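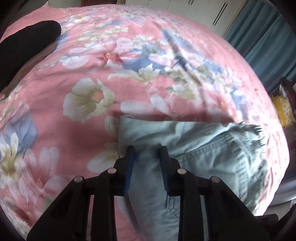

新闻稿 第3期

Zivell业余足球联赛新赛季开幕，16支球队参赛

2026年8月16日，Zivell业余足球联赛新赛季在Paju体育场开幕。本赛季共有16支球队报名并通过资格审核，赛事由Zivell体育主办，Ganent担任冠名赞助商，Wukent负责线上售票和比赛直播。开幕当天共进行两场比赛，到场观众超过800人。

揭幕战由上赛季冠军河西联队对阵升班马南站青年队。南站青年队上半场由角球机会头球破门，率先取得领先。河西联队下半场换上两名边路球员，随后扳平比分，并在补时阶段获得一次点球机会，但皮球击中横梁弹出，双方一比一战平。第二场比赛中，东塔竞技队以二比零战胜铁路老兵队，两粒进球均来自上半场，铁路老兵队下半场一度将比赛压在对方半场，未能改写比分。

赛制方面，新赛季沿用分组循环加淘汰赛的办法。各队分为四个小组，每组四队，小组内进行单循环比赛，前两名晋级淘汰赛。小组积分相同时，先比较相互之间的胜负关系，再比较净胜球和总进球数，仍然相同的由主办方组织抽签决定名次。淘汰赛阶段九十分钟内战平的，不设加时赛，直接进行点球大战。上赛季曾有球队反映加时赛影响后续场次的开球时间，主办方在赛季结束后征求了各队意见，多数球队同意取消。

换人规则也有调整。每队每场比赛可替换五名球员，须在三次换人机会内完成，中场休息时换人不占用次数。守门员因伤离场且换人名额已经用完的，可由场上任意一名队员接替，但须在比赛恢复前告知主裁判并更换颜色有别的球衣。累计黄牌停赛的规定与上赛季相同，小组赛结束后黄牌清零，红牌停赛顺延至淘汰赛。

各队报名名单已于开幕前锁定。小组赛期间不接受新增球员，小组赛结束后设一个补报窗口，每队最多可补报两人，补报球员不得在本赛季代表其他球队出场。球员入场检录时须出示身份证件原件，电子照片和复印件不予受理。

比赛场地以Paju体育场主场地为主，部分小组赛安排在体育场北侧的训练场进行。主场地草皮在休赛期做过补种和平整，两侧球门后方的排水沟也已清理。北侧训练场不设固定座位，观众可在边线外的围栏后站立观看，自带折叠椅的观众请将座椅放在围栏外侧，不要占用消防通道。遇雷雨或高温预警，主办方将在开球前通过联赛公告栏和Wukent平台发布延期通知，已售门票在补赛日继续有效，无法到场的可申请全额退款。

门票方面，本赛季推出通票，售价为100元，凭票可观看全部小组赛和淘汰赛，决赛座位须另行预约，不另收费。单场票可在Wukent平台购买，也可在比赛当天到体育场东门售票窗口购买。学生和六十岁以上观众凭有效证件享受半价，身高不足一米二的儿童由成人陪同可免票入场，不单独占座。通票实名登记，一人一票，不可转借。购买后尚未使用的通票在小组赛首轮结束前可以退票，之后不再办理。

Wukent将直播主场地的全部比赛，北侧训练场的比赛提供赛后录像。直播画面配有中文解说，解说由联赛往届球员和本地体育爱好者担任。观众可在比赛页面查看首发名单、技术统计和小组积分，积分表在当日最后一场比赛结束后更新。没有时间观看整场比赛的球迷，可以收看次日上线的进球集锦。

Ganent作为本赛季冠名赞助商，将为各队提供比赛用球和训练背心，并设立公平竞赛奖。公平竞赛奖根据各队全赛季的红黄牌数量、准时到场情况和裁判评分综合评定，获奖球队将获得下赛季报名费减免。除公平竞赛奖外，联赛还设有最佳射手、最佳守门员和最佳新人等个人奖项，其中最佳新人由各队队长投票产生，队长不得投票给本队球员。

裁判工作由本地足球裁判组织选派人员承担。每场比赛配备一名主裁判、两名助理裁判和一名第四官员。联赛不使用视频助理裁判，球队对判罚有异议的，可由队长在赛后向赛事办公室提交书面申诉，申诉只针对球员资格和规则适用问题，越位、犯规等场上判罚以主裁判的决定为准。赛事办公室将在下一轮比赛开始前答复。

Zivell体育表示，联赛创办以来一直面向在本地工作和生活的业余球员，参赛球队有的来自企业和社区，有的由同学和老队友自行组成。本赛季新加入的球队中，南站青年队和码头流浪者队均通过资格赛获得参赛席位。两队此前主要参加八人制比赛，为备战十一人制联赛，在休赛期安排了多场热身赛。

上赛季亚军北桥队本轮轮空，将在下一比赛日迎战码头流浪者队。铁路老兵队则将与河西联队交手，两队上赛季曾在半决赛相遇，当时河西联队在点球大战中胜出。其余场次的对阵和开球时间见联赛公告栏。

自驾前来的观众可将车辆停放在体育场西侧停车场，车位不作预留，停满后请按现场指引前往附近的公共停车场。体育场东门外设有公交站，步行即可到达检票口。入场时请配合安检，玻璃瓶、金属罐装饮料、烟花和激光笔不得带入场内，球队助威用的鼓和旗帜可以带入，旗杆须为软质材料。场内小卖部在比赛日开赛前一小时营业，下半场结束后关闭。

媒体采访请提前向赛事办公室申请证件。摄影记者应在球门后方指定区域工作，并穿着主办方发放的背心。赛后采访在主场地通道旁的采访区进行，球员是否接受采访由本人决定。开幕日比赛照片和两场比赛的完整统计可向赛事办公室索取，使用时请注明“Zivell体育供图”。

关于Zivell体育
Zivell体育从事业余体育赛事的组织和运营，业务包括足球联赛、青少年训练营和企业运动会。

关于Wukent
Wukent为体育赛事提供线上售票、直播和数据服务。

新闻联络：Zivell体育赛事办公室
地址：Paju体育场东门二层

（完）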